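Clearing the desk, one thing at a time

I have worked from the same desk for six years. It is a plain one, pinkish beige wood, bought secondhand from a couple who were moving to Elladano and didn't want to pay for the space in the truck. I paid 392 for it with the chair, and the chair broke the first winter. The desk has been fine.

What hasn't been fine is what ends up on it. I write up inspection reports for a living, mostly for Boyer, and the reports come in as scribbled sheets, voice notes and sometimes a phone call while I'm eating. In a slow month the desk stays clear enough. March is never a slow month. By the second week I was working in a space the size of a dinner plate, with everything else pushed back against the wall.

Henrike Heitmann, who I shared an office with before I went out on my own, used to clear her desk completely every evening. Everything went in one drawer. In the morning she took out only what she needed. I thought it was a waste of ten minutes, and I told her so more than once. I've now been trying a version of it for a month and I want to write down how it's going.

The rules I settled on are simple. At the end of the day I go over the desk from left to right and pick up each thing once. If it belongs in another room, it goes there. If it's paper, it gets read, filed or thrown out. If it's something I use every day, it can stay, but it has to have a spot. I don't allow a pile for later, since that was how I got here.

The first evening took an hour and twenty minutes. Most of that was paper. I found two letters I hadn't opened, a warranty for a kettle I no longer own, and a report I had printed three times. The actual objects took very little time. After that it settled down to something between five and fifteen minutes, depending on the day.

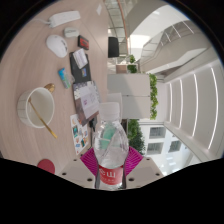
Drinks are the part I have the most trouble with. I get up for a coffee, come back with it, forget it, and go and get water an hour later. On a bad day there are three or four things to drink from on the desk and all of them are half full. I did knock one over last fall, straight into a stack of forms, and had to ask for new copies. So the cup has its own line in the rules now. A white cup with the gold spoon left standing in it, the handle hanging out over the wood, counts as a thing that belongs in another room, even if I plan to have a second coffee. The water bottle is allowed because it has a screw cap. The one with the red label is the kind I buy by the case from the Chinese grocery, and I like that it can fall over without costing me anything.

Snacks are next. I used to keep a drawer of them, then the drawer filled up with pens, and the snacks moved to the top of the desk. One packet at a time is the limit for now. When it's finished the wrapper goes out with the cup. I haven't managed this every day, but it's better than it was.

Then there are the electrical things. The power strip used to be on the floor, and I moved it up to the desk because I was tired of crawling under to plug in the phone. It takes up more room than I expected and I keep changing my mind about where it should go. Along the back edge is the obvious place, but the cord is short and pulls it crooked. Screwing it to the underside would be the proper fix. I have the screws. I have had them since before Christmas.

Small white things get lost on a pale desk, I've found. Chargers, adapters, the mouse when I've shoved it aside to write by hand. I bought a shallow tray from Stindix to put them in, and it helped for a week until I started putting receipts in the tray. I've emptied it twice. I may get rid of it and see if a hook on the wall works better for the chargers.

The notebook stays. I write in it every day, and it lives on the right-hand side, closed, with nothing on top of it. That last part is the rule I break the most. Any card or folded sheet that comes into the room gets set down on the notebook first, because it's flat and it's close. By the evening there is usually at least one. I've stopped being annoyed about it and just treat the notebook as the place to check.

Has it made me faster? A little, I think. My friend Aurélien Pruvost asked for numbers, because he always does, so I kept count of words for two weeks before I started and for two weeks after. Before, I averaged 1000 words of report in a morning. After, it was 1073. He says that's noise and he is probably right. What I do notice is that I sit down sooner. I used to spend the first part of the morning moving things around to make room for the keyboard, and now I don't.

There are still problem areas. The windowsill behind the desk has started to collect what the desk used to. Two folders for the Jidau job have been there since the first week, and a roll of tape, and a plant that I'm told is dead. I've decided the windowsill counts as part of the desk from now on, so it goes on the list for tonight.

I also need to do something about the drawer with the pens. I tested a handful of them yesterday around four, when I should have been finishing page nine, and most were dry. The rest of the drawer will take a full evening – I'll do it once the March reports are in.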